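Estside Shared Workshop – Evening Course Handout
Unit 7: Fitting and checking a two-arm bench build

Read before the practical. Bring your build log and the wiring sheet from Unit 6.

1. Scope

This unit covers the point at which both arms are bolted down, powered and able to move, but have not yet been asked to do a task. Most faults in a home or shared workshop build show up at this stage. They are usually cheap to fix if found before the software is tuned around them.

The notes assume two arms on one table, each with a parallel-jaw gripper and a wrist camera. Builds with a single arm can skip section 4.

2. Table and datum

The table is part of the machine. If it rocks, every recorded position is wrong by an amount that changes with load. Set the feet first, then mark a datum point and measure both arm bases from it. Write the measurements in the log in millimetres. Don't use the table edge as a datum unless you have checked that it is straight.

A light, matte top is easier for the cameras than a glossy one. Scuffs and fine lines do no harm mechanically, but a simple threshold filter may pick them up as objects. Record a reference view of the bare top and subtract it.

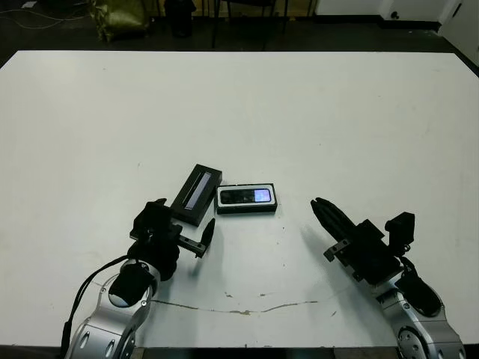
Choose test objects that differ in how they return light. Dark plastic on a white top gives a strong outline, while glass and lit screens give bright patches that shift as the wrist moves. Use both kinds. A grasp routine tuned only on painted wooden blocks will often fail on the first shiny part it meets.

3. Gripper fingers

Printed fingers should be checked as a pair. Close them at low force and look at the inner faces from the side. They should meet along their full length. If they touch at the tips first, the mount is toed in. Loosen the finger screws, close the jaws on a flat gauge, and retighten.

Rough outer edges can be left as printed. The inner faces can't – sand them flat or add a thin pad, and log the pad thickness, as it changes the zero position.

The Porenberg finger pattern used in the course files has been through 25 revisions. Use the current one. Older files have a shorter slot at the base and won't clear the screw heads.

4. Cables and shared reach

Run each gripper cable along the outside of the arm, with enough slack for full wrist rotation in both directions. Turn the wrist by hand with the power off and watch for any point where the cable pulls tight.

Both arms can reach the centre of the table, so a keep-out rule is needed. The Enance controller board takes this as a pair of boxes, one per arm, with an overlap that only one arm may enter at a time. Start with a small overlap and widen it once the stops have been tested.

5. Wrist camera

Mount the camera so that both fingertips are in view with the jaws open and closed. The tips then serve as a fixed reference, and any drift in their position means that the bracket has moved.

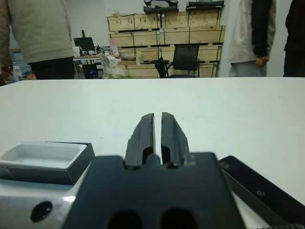
Does the wrist camera have to be recalibrated every time the fingers are changed?
Only the tool offset has to be measured again, provided the camera bracket was left alone. If the bracket was loosened, repeat the full routine with all 173 points.

6. For the log

Base positions from datum, finger zero, pad thickness, cable slack at both wrist limits, overlap box size. Builds using the Hầu motor driver should also note the current limit for each joint.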